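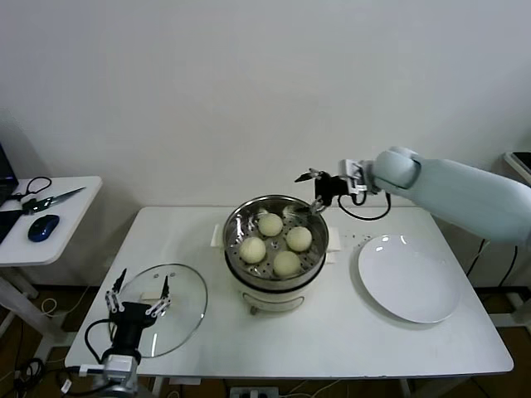
Eirini Sarantis writes that her buns went flat when she left the lid on after switching off, and asks how long they should stand. Two minutes with the lid ajar is enough.

Steaming and serving buns

1. Pour 600 ml of cold water into the pot. Do not go over the MAX line.
2. Set the steel basket on the pot and press down until it sits level.
3. Place the buns in the basket with a finger's width between them.
4. Put on the glass lid and set the timer. Chilled buns take up to 12 minutes.
5. Switch off. Tilt the lid away from you and wait two minutes.
6. Lay the lid flat on the table and move the buns to a plate.

Note: Brush the basket lightly with oil if buns stick to the holes.

CAUTION: Steam burns. Keep hands and face clear when lifting the lid. Do not rinse a hot lid under cold water.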